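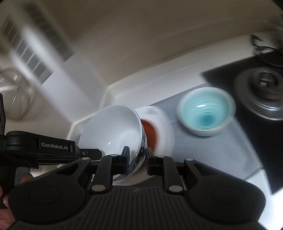 Trillaso takes in second-hand crockery, sorts it and sells it by the piece from our shop. Most of the questions we get are about bowls, because bowls are most of what we sell. Few of them match. A white one with a blue pattern on the outside may be next to one that is terracotta-orange inside, with a turquoise-glazed one further along, and they are all sold separately. The answers on this page were last checked on 17/05/2026.

Do you sell full sets?

Sometimes. If a set comes in complete we keep it together and tie a card to it. Once a piece is missing we split it and price each item singly. We don't hold part sets back in the hope of finding the rest.

Can I ask you to look out for a particular pattern?

Yes. Send a clear photo of the front and one of the base to Viola Bassi, using the form on the contact page. She keeps the wanted list. Your request stays on it for three months, and after that you need to send it again. We will write to you once if something turns up and hold it for four days.

What does "second shelf" mean on the price ticket?

The piece has a fault that you can see but it can still be used. This might be a worn patch in the pattern, a pinhole in the glaze or a rough foot. Cracked bowls are not put on the second shelf. They go in the garden box by the door and should not be used for food.

How do I check a bowl for cracks?

Hold it on your fingertips and tap the rim lightly with a knuckle. A sound bowl usually rings and a cracked one gives a dull noise. Thick stoneware can sound dull anyway, so look along the rim and round the foot under a good light as well. You are welcome to do this in the shop before you pay.

Can your bowls go in the dishwasher?

Check the base first. If the maker has marked it dishwasher safe, go by that. If there is no mark, wash it by hand in warm water with ordinary washing-up liquid. Patterns painted over the glaze will wear off in a machine, and so will gold or silver lines.

And the microwave?

Not if there is any metal decoration. For plain pieces with no mark on the base we can't say either way, so we suggest you don't.

How do I get an old price label off?

Soak the piece in warm water for a while and rub the label with your thumb. For sticky patches use a little cooking oil on kitchen paper, leave it, then wash as normal. Please don't use a blade on glazed surfaces. Unglazed clay soaks up oil, so stick to water there.

What is the best way to stack different bowls?

Widest at the bottom, with a sheet of kitchen paper or felt between each. Rough feet scratch the glaze underneath. Keep heavy stoneware below thinner pieces and stop at four high.

Do you buy crockery?

We do, by appointment. Bring it clean and wrapped. Morena Russo does the pricing and will make an offer on the day. If you have more than 100 pieces, ring first so that we can clear a table.

Can I return something?

Within 84 days for a credit note, if it is in the state you bought it in and you have the receipt. Garden box items can't be returned.

Do you post?

Bowls and plates, yes. Teapots and anything with a lid, no. Postage is worked out by weight once the parcel is packed.

Are you open all year?

We close for the whole of February for stocktaking. Messages sent then are answered when we reopen.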